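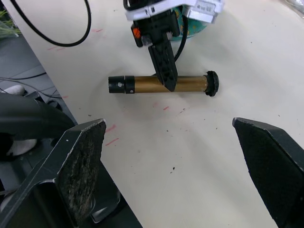
My aunt left me 32 fountain pens, a shoebox of blotting paper and the firm impression that I'd been a disappointment with a biro. The pens came in an old cutlery canteen, each in a slot meant for a fish knife. Most hadn't been filled since the Hawke years. One had leaked into the felt and set there like tar.

I did what anyone does with an inheritance they can't use, and put it on top of the fridge. It stayed there through a kitchen reno and a divorce, until a mate who needed a wedding present asked if I had anything "old but not sad".

So began my acquaintance with the pen people.

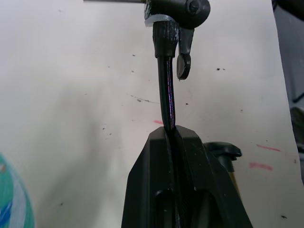

Words: Abelardo Henao
Filed under: Habits, Life

The Stolovdale Pen Circle meets on a Tuesday night in the supper room of the bowls club, between the trivia and the meat raffle. There were 21 members present the night I went. I'd expected retired solicitors. There were a couple, but also a plasterer, two nurses just off shift and a Year 11 kid in footy shorts who looked at my canteen and went very quiet.

Then he told me, kindly, that most of it was rubbish.

Pen people grade everything. Nibs are "toothy" or "buttery". Paper is spoken of the way other people speak of in-laws. A bottle of ink from Chambi, a tiny outfit making its colours in a shed out past Plelldale, went from hand to hand while we discussed whether it was a green with some blue in it or a blue that had made poor choices. I said teal. The conversation moved on without me.

What they don't do much of is write. I asked the plasterer what he used his pens for and he thought about it for a good while. "Shopping lists," he said. "And I write down what pen I'm using." He showed me the notebook. Page after page, in a gorgeous hand, of the names of pens.

I went home and filled one anyway, a fat Clusgate with a sticky lever, after soaking it overnight in a ramekin that will never see crème brûlée again. It wrote for 4 lines and then emptied itself onto my cuff. I cleaned it and had another go. By the weekend I was up to a full page, a letter to my cousin in Hobart, who rang in a panic to ask who'd died.

I have since spent $301 on ink and paper so as to make use of something I got for nothing. My handwriting is still that of a man being chased. But I've stuck with the letters, one a fortnight or so, and last week my cousin wrote back, over six pages, mostly about her gutters. She used a biro.

The mate got a toaster.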